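Toy turtle

A toy turtle is a small plaything shaped like a turtle or tortoise, and it has kept children company at bath time and bedtime for a good many generations. Pull-along ones on a string were long a nursery favorite. 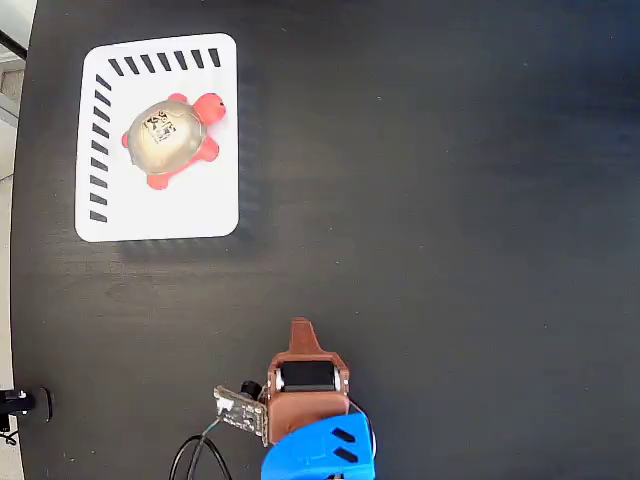

The domed shell suits small hands very nicely, and it gives the maker plenty of room for color — or for a squeaker tucked inside.
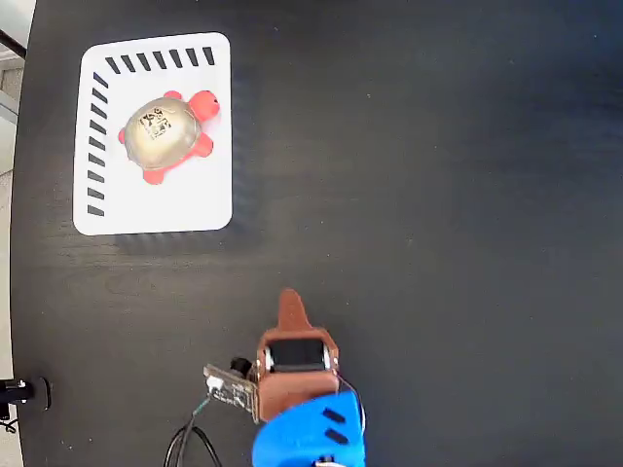 Collectors have their own loyalties, of course. Jytte Brøndum's catalog of the Musmont workshop lists 391 turtles, 95 of them on wheels.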